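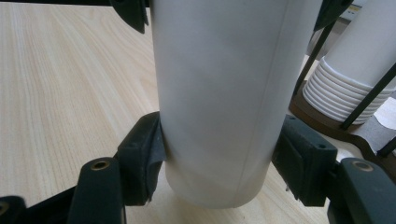 A white paper cup. The thin line down the side is the seam.

How Does Paper Hold Water?

If you leave a page from your notebook in a bowl of water, it goes soft. Pull on it and it comes apart. A paper cup is made of paper too, but you can fill it with juice, carry it across the yard and drink from it. How does that work?

What paper is made of

Paper is made of very small plant fibers, most of them from trees. A fiber is a thin thread, too small to see well without a magnifying glass. At a paper mill, wood is broken up and mixed with a lot of water until it looks like thin oatmeal. This mix is called pulp.

The pulp is spread out on a moving screen. Water drains through the holes and the fibers stay on top, lying across each other in every direction. Then the wet sheet is pressed and dried. As it dries, the fibers stick to each other.

Water can undo this. When paper gets wet, water creeps into the tiny gaps between the fibers. The fibers swell and let go of each other, and the sheet gets weak.

Keeping the water out

The paper for cups is thicker than notebook paper. It is called paperboard. Before it is made into cups, it usually gets a very thin coat of plastic on one side or both. Water cannot get through the coat, so it never reaches the fibers.

Long ago, people used wax for the same job. Wax works well for cold drinks. It does not work well for hot ones, because wax melts.

From flat sheet to cup

A cup starts out flat. A machine cuts the paperboard into a shape like a wide, curved fan. Another machine wraps the fan around a metal form until the two straight sides overlap. The overlap is sealed, usually with heat, which makes the plastic coat soft and sticky. That is where the seam comes from.

The bottom is a separate round piece. It is pushed up into the cup, and the paper wall is folded around its edge and pressed tight. Last, the top edge is rolled outward to make the lip. The lip makes the cup stiffer and gives you something smooth to drink from.

Paper cups are wider at the top than at the bottom. A shape like this is called tapered. Tapered cups fit inside each other, so a tall stack does not take up much room.
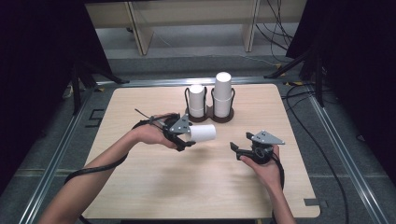 Try a test at home

You can find out which kinds of paper keep water out. Ask an adult before you start, and work near a sink.

You will need:
a paper cup
a paper towel
a page from an old notebook
a piece of wax paper
a spoon
a plate
water

1. Cut a square from each kind of paper. Ask an adult to help you cut the cup, which is thicker.
2. Lay the squares on the plate. Put the cup square down with the inside facing up.
3. Use the spoon to put 6 drops of water on each square.
4. Wait 11 minutes.
5. Lift each square and feel the back of it.

Write down what you find. Then look at the cut edge of the cup square. There is no coat on the edge. What do you think would happen if you left it standing in water overnight?

What happens to old cups?

The coat that makes a cup useful also makes it hard to recycle. The plastic has to be taken off before the fibers can be used again. Some recycling centers can do this and others cannot, so check the rules where you live.

Words to know

Fiber: a very thin thread. Paper is made of plant fibers.
Pulp: fibers mixed with water.
Paperboard: thick, stiff paper.
Seam: the line where two edges are joined.
Tapered: wider at one end than the other.

Written by Nabila Bouzid for the Walthorpe Children's Library, April 2026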